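Taking Computers Apart at the Jitside Club

I got to the Jitside robotics club a few minutes after four, which is apparently when the snacks come out, so for a while my interview with Kimutai Makokha was mostly the two of us eating pretzels. He has coached the club for five years. Before that he fixed office computers for a living, and when his students asked for a harder project than stacking blocks, he knew right away what he wanted to give them.

"I said, let's take a desktop apart," he told me. "Everybody cheered. Then I said the arm has to do it, and it got pretty quiet!"

The project is called Mbwambo (after a street near the old clubhouse, and no, it isn't short for anything). The goal is to get a robot arm to service an old desktop computer: pull a memory stick, open the processor socket, lift out a card, put it all back. There are 11 students on it this year, split between the kids who write the code and the kids who design and print the fixtures, though Kimutai says the split lasted maybe a week before everyone was doing everything.

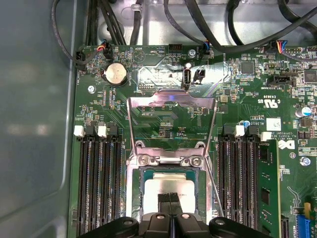
Memory was the first job they tried, and it went better than anyone expected. A memory stick is long and stands straight up, so there's plenty to grab. The processor is another story. Tatu Lyimo, who is a junior and runs the gripper team, walked me through it with her own two fingers pinched together over the tabletop. You've got that shiny metal plate tilted up out of the way, the fingertips come down right onto the silver top of the processor, and there's just not much room for a mistake. "It's flat and it's square and it's slippery," she said. "There's nothing to hold. I kept asking for a handle."

So how do you pick up a thing with no handle? Slowly, as far as I can tell. Tatu's team worked through nine versions of the fingertips, and she remembers every one of them by what went wrong. Version three was too fat. Version six was fine until somebody sanded it "to make it nicer" (she gave a look across the room at this point, and a boy at a laptop got very interested in his screen). The pair they like best is narrow and pointed, and she'd still like them a little thinner.

I asked whether they had wrecked anything along the way. Kimutai laughed for a good while. "We bent some pins. We had one board where the pins looked like a lawn after a soccer game. But these machines were headed for recycling, so I told the kids, go ahead and learn on them. You learn a lot from a bent pin."

The computers come from Wernance, a local repair shop that sets its retired desktops aside for the club. They've had 23 so far. Kimutai likes the older office models best, since the sides come off easily and things inside are fairly well spaced out.

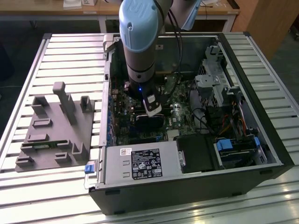 He's a big believer in doing each step by hand before asking the arm to do it. New members spend their first month with a screwdriver and a parts tray, and they have to write down every motion they make. Every single one! Tatu showed me her old notebook, where opening the processor lever takes up a page and a half. "Push down, then out, then up," she read. "I'd done it twenty times and I never noticed the 'out.' The arm noticed. It just kept pushing on the lever and going nowhere."

That lever came up over and over while I was there. Closing it is worse than opening it, they both agreed, because the rod has to bend over to the side and slip under a little tab at the end.
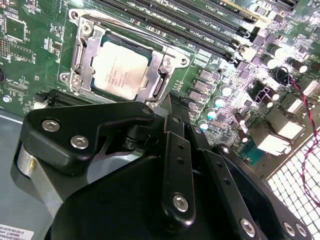 The socket with its metal frame down and the lever hooked under its tab.

In February the club is headed to the Asiddale meet, where teams get a fixed amount of time to swap parts in front of a judge. They went last year for the first time and came in ninth, which Tatu brought up before I could ask. "We dropped the memory stick. In practice we never drop the memory stick." She wants the processor swap in the routine this time. Kimutai would be happy with a clean memory swap and everybody home for dinner, and the two of them have been going back and forth about it since school started.

By the time I packed up, it was about 5:30 and Tatu was back at the keyboard, slowing down the approach to the socket one more time. Kimutai walked me to the door and sent me off with the rest of the pretzels.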